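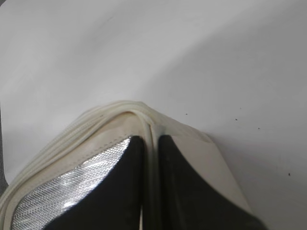
Odette Vasseur replied at 16:40: Before you change any more code, check the grip width. On soft bags my fingers close fully and the controller reports "no object", so it opens again. Same symptom as yours, I think.

Thank you Odette. I checked, and the width at closing is 2 mm. My limit for "no object" was 9, so every pinch on the seam was rejected. I lowered the limit and ran again.

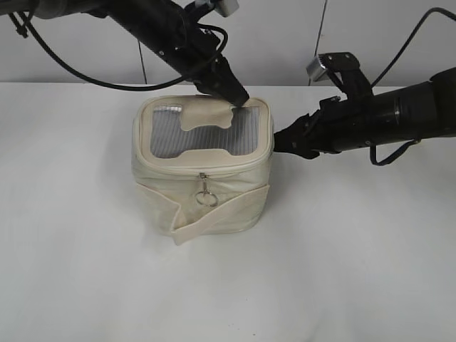
The second problem stays. When both arms hold the bag, the right one stops with a force error, always after the left has started to push. I tried slower speed — no change. The wait between the arms is now 300 ms. Maybe it is too short?

Log from Purba, our shared workshop in Maltmont:
- limit lowered, saved
- fingertips cleaned, no change
- left arm alone, no error
- both arms, error 2 times

I keep the ticket open. Does someone have the force settings for fabric?

Petro Onyshchenko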